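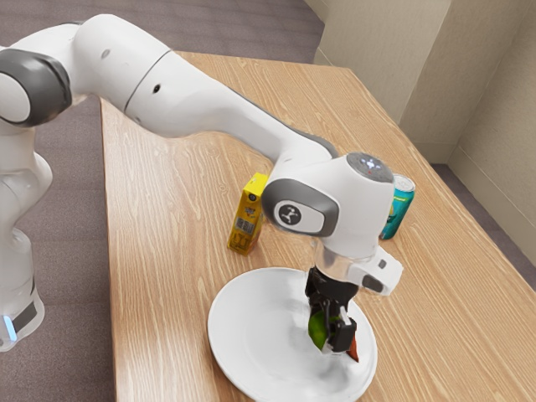 Noel Enriquez, Press Officer, Urquijo Tenants' Association

TENANTS ASK DUMEL TO SHOW ITS MATH ON NEW WATER CHARGES

The Urquijo Tenants' Association is asking property manager Dumel to publish the meter readings behind a water charge that begins in February. Dumel has told residents of the Galtero apartments that the new billing system will be "fairer for everyone." We would like to see how.

Under the current leases, water is part of the rent. Under the new plan, each household will pay a share worked out from floor area and the number of people on the lease. No apartment will get its own meter. A careful household will pay the same as a careless one next door, so we have trouble with the claim that the plan rewards saving water.

Dumel says the building used too much last year. It has given us one number for this, 1,948, and has so far not said whether that means gallons, dollars or something else. We have written to ask 3 times. The replies thanked us for our interest.

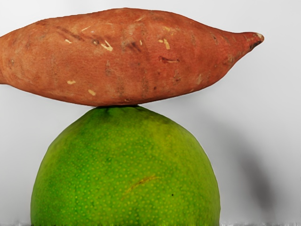 There is also the matter of leaks. Tenants in 29 apartments have reported dripping faucets or running toilets, and many of those reports are still open. If the building is wasting water – and it may well be – we think the pipes should be looked at before the bills are.

"I was told my share would be small," said Emilian Jitaru, a Galtero resident. "Then I asked how small, and the man said he'd get back to me."

Billing will be handled by Jadito, which will add a monthly service fee. The notice sent to tenants does not give the amount of the fee or say who can raise it.

The association wants the readings, the formula and the Jadito contract made available to every tenant before anyone is asked to sign a new lease page. Residents who have already signed may contact us for a copy of our letter to Dumel.

Filed under: Housing, Press Releases
Last updated: 21/09/2021
Contact the press office | © Urquijo Tenants' Association | Back to top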